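## 4. Gripper fault on the left arm

The task for the second half of the term was simple on paper. The left arm picks up the basket by its rim and holds it over the table, and the right arm picks up the ball and drops it in. We ran it on the two-arm bench in the Stirville lab, using the Naltus control software that the course supplies.

On Thursday we did 58 runs. In 6 of them the left gripper opened by itself while it was holding the basket. The basket fell onto the table each time. No person was hurt, but in 2 of those runs one of us had a hand inside the taped area, which is against the bench rules. We stopped work and filled in a fault sheet.

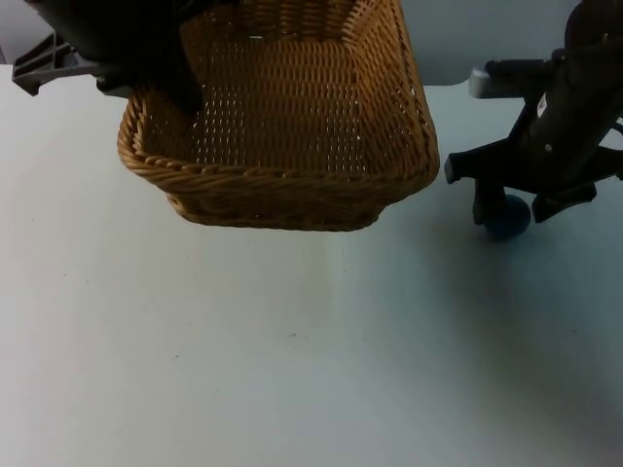 Our first guess was that the rim was too thick and uneven for the fingers, so that the grip slipped. The log did not support this. In all 6 cases the motor current dropped to zero before the fingers moved, so the gripper had lost its hold command.

We then compared the times of the drops with the messages sent to the right arm. Every drop came just after the right gripper was told to open. Both grippers had been given the same address when the Ornadlow driver was reinstalled, and the left one sometimes acted on a command meant for the right.

### 4.1 Changes made

- The left gripper was given its own address, and the address is now checked at startup.
- If the hold current drops during a lift, both arms stop.
- Hands stay outside the tape until the stop button is pressed in.

We repeated the test with the new settings and had no drops in 8 runs. That is too few to say the fault is gone. The Hennessy bench uses the same driver and has not been checked yet.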